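# The door test, and the rules behind it

Before a two-armed robot is allowed near a real door at Sendberg, it has to open a great many doors that do not exist. The company, which fits out service robots for office buildings and clinics, wrote that rule down in February. It takes up half a page. The arguments over it took most of the winter.

Doors are a dull subject until a machine gets one wrong. A person who finds a door stuck will ease off without thinking. A robot told to reach a target position will keep pushing unless something tells it to stop. It can bend a handle, pull a hinge screw or put a heavy panel into somebody standing on the other side.

Sendberg's house standard, known inside the company as Skoltonum, starts with the simulator. A new control policy must complete 570 door trials in rendered rooms before anyone loads it onto hardware. The rooms are deliberately mixed. Door color, wood grain, floor and wall tile all change from one trial to the next, and so do the weight of the door and the stiffness of the latch. A policy that has learned one brown door in one hallway does not count as having learned doors.

Of those trials, 111 are set aside as fault cases. The latch jams, the door is locked, or the door swings back while the gripper is still in contact. Success in these means letting go, backing off and reporting the problem. A robot that forces a locked door open is marked as failed, and the whole set is run again.

Jeteck, which builds arms and sells them to several integrators, goes about it differently. It sets no number of trials. It asks instead for a record of peak contact force on every run, simulated or real, and rejects a policy that goes over the limit even once. Its engineers say a pass count can hide a bad habit. Sendberg's engineers answer that force readings from a simulator are only as good as the contact model, and that hinges are hard to model well.

Both companies agree on the camera. Testing must be done from the robot's own point of view, with its arms and body in the way, and with the view tilted as far as the head can tilt. Bastos, a smaller firm that audits this kind of work, found 353 runs in one customer's archive that had been scored only from a fixed outside view. They were thrown out.

The step to hardware is short on paper. Two people must be present, one of them with a hand on the stop button, and the far side of the door is roped off. Speed stays at the lowest setting for the first day. Any change to the gripper, even a new fingertip pad, sends the policy back to the simulator for the full set. 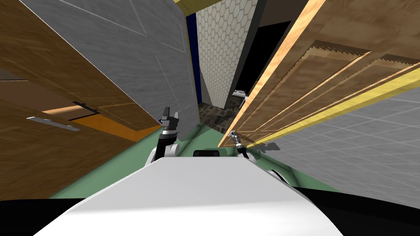
The fingertip rule is the one customers complain about most, and Sendberg plans to review it after the next round of clinic installations. For now the full set stands, and a team that swaps pads on a Monday should expect to run every trial again before the arms go back on a real door.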